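Storing and Framing Cut Paper

Keep finished cuts flat between two sheets of acid-free tissue, with no more than 8 to a folder. Thin bridges snag on each other, so slide the work out on its tissue and never lift it by a corner. 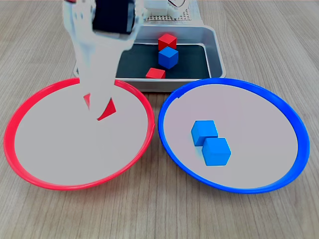

For framing, use spacers deep enough to keep the paper off the glass. Attach at the top edge only, with wheat starch paste or Japanese tissue hinges. Humidity moves the sheet, and a cut glued on all sides will buckle.

Change the blade at the first drag. Dull tips tear inside corners.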